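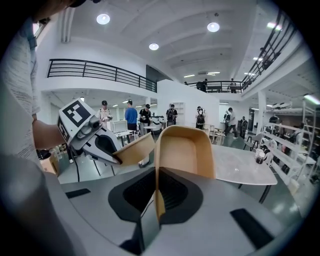 Speaker notes: Building hand-held grippers in a shared workshop

Delivered to workshop members and guests, 27 June 2025
Presenter: Farzana Abeysekara, for the Kodstead build group

Slide 1. Opening

Welcome members and guests. Acknowledge Cristóvão Azevedo and Seul-gi Wi, who did most of the printing, and Eun-seong Maeng, who looked after the electronics.

State the purpose of the talk. The group set out to build hand-held grippers that a member can carry, operate with one hand and repair with the tools in this workshop. The talk covers the housing, the fingers, the camera and marker, and what the group would like to do next. Questions are welcome at the end of each part.

Leave the opening picture up while people find their seats. Point out the two tan fingers in the foreground, and the second gripper in the member's hand at the left. The pair will be referred to again on Slides 3 and 4.

Slide 2. Why hand-held

The first proposal, tabled in March, was for a full bench arm. The estimate came to $2638 before wiring, and the arm would have taken up a bench permanently. Members asked for something that could be put away in a cupboard.

A hand-held gripper has the same jaw as the one intended for the arm. A person moves it about, and the camera records what the jaw is doing. The recordings can be used later to teach an arm, should the workshop decide to buy or build one. Parts for the first gripper came to $398.

Mention that this figure does not include filament, which was drawn from the shared store and paid for out of the general account.

Slide 3. The fingers

Refer back to the opening picture. The right-hand finger is the taller of the two and is shaped like a scoop, with a hollow inner face and a rounded rim. The left-hand one is smaller and bends outward. Members often ask whether the fingers ought to match. The group tried matching pairs first and found them fine for boxes and poor for fruit, cups and anything with a curve.

The present shape went through 8 versions. Pass the tray of old fingers around the room. Please ask that they come back in order, as the version numbers on several have worn off.

Settings for those who wish to print their own:
Print upright with the rim at the top.
Use the slow profile saved on the Pladeck printer under "fingers".
Allow the part to cool on the plate before lifting it.
Trim the rim with a hobby knife, cutting away from the hand.

Sigrún Hafþórsson has offered to run a finger-printing evening if there is enough interest. The sign-up sheet will be at the door.

Slide 4. Camera and marker

On the second gripper, the grey cylinder sticking out at the front is the camera module. The black and white square on the upper face is a marker. Software can read its position from a separate camera and work out where the gripper is in the room and which way it is facing.

Two points of care. The marker must be kept clean and flat, and must not be covered with clear tape, which throws glare under our ceiling lights. The cable must be allowed to hang freely. A cable wrapped around the wrist will pull on the connector, and the group has already replaced one.

Pause here for Eun-seong to describe the connector repair, if time allows.

Slide 5. Testing

Each gripper is put through 200 open-and-close cycles before it is entered in the tool register. The member running the test notes any sticking, any looseness in the finger mounts, and the state of the cable. A gripper that fails goes back to the bench with a red tag.

The Ferraro hinge pins passed without trouble. The Risance springs were softer than the group wanted and have been set aside for another project. Members who would like them should speak with Cristóvão.

Slide 6. Next steps

The group seeks approval for the following:
A lockable drawer for the finished grippers.
A printed sheet of spare markers, kept with the labels.
A short induction for any member who wishes to borrow a gripper.

The group also hopes to reduce the weight of the housing. Longer sessions are tiring on the wrist, and several members with smaller hands find the grip too wide. A narrower handle has been drawn up and will be printed once the colour of filament has been agreed upon.

Slide 7. Questions and handling

Invite members to come forward and try the grippers at the front bench. One person per gripper, please, and fingers clear of the jaw while it is closing. The drawings are in the shared folder under Kodstead, and paper copies may be requested from Seul-gi.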